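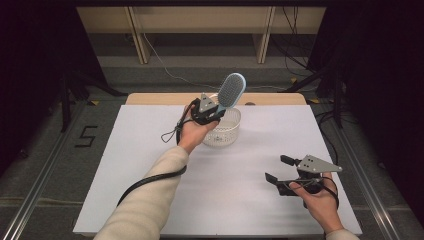

Light blue hairbrush and round white basket

Grakine Touchline Board, 2 sided
Item no. 1151
In stock, ships from the Raltthorpe warehouse

Magnetic tactics board for soccer coaches. Full field on the front, one half of the field blown up on the back for corners and free kicks. Folds shut with the magnets still on it, so your back four from last week is still your back four when you open it again.

New for this version: stiffer hinge. The old one went floppy after a season and we heard about it. A lot. Same outside size as before so the old carry sleeve still fits.

What you get
Board, folding
Magnets in two colors, numbered, plus goalkeepers
Ball magnet and a spare (you will lose the first)
Dry erase marker with clip
Carry sleeve, zip on the long side

Markers: use the one in the box or any normal dry erase. Do NOT use permanent. If somebody already did, write over it with the dry erase and wipe right away, works most of the time. Don't leave a drawn-on board shut in a hot car all weekend, the lines set and you'll be scrubbing.

Rain. Light rain is fine for the magnets and the surface. The marker won't write on a wet board so keep a rag in the bag. Sleeve is water resistant, not waterproof, seperate dry bag if you coach somewhere soggy.

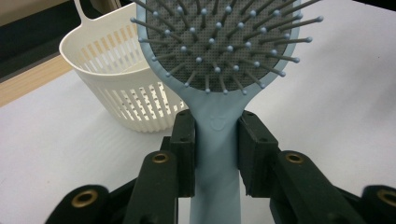
Players up to the third row or so can read the numbers on a normal practice night. Bigger squad, stand it on the bench or get the Lund tripod, sold on its own page. Tripod clamps to the bottom edge, no drilling. Older Brultlow stands do not fit, the jaw is too narrow, please stop ordering them together.

Small sided games: the back has light gray lines for a shorter field. Handy for youth coaches. Leave the extra magnets in the pouch, the pouch sticks inside the sleeve.

Club orders
8 boards or more gets the club price. Email us with the club name and a shipping address and we'll send a quote same day if it's before lunch. Name printing on the frame is available on club orders only, one line, capital letters, no crests right now. Printed boards can't be returned so check teh spelling before you say yes.

We made 400 of this run. Next batch is due in April. If the button says Notify Me, that's why.

Returns
30 days, unprinted, magnets counted back in please. Missing a magnet? Replacement sets are on the spares page, single numbers too. Cracked hinge inside the first season, send a photo of the hinge and the sticker on the back and we replace the board, no need to mail the old one.

Questions about sizes or club orders go to Hanne Bergmann at the order desk. Phones are weekday mornings only.

Page updated 2019-12-30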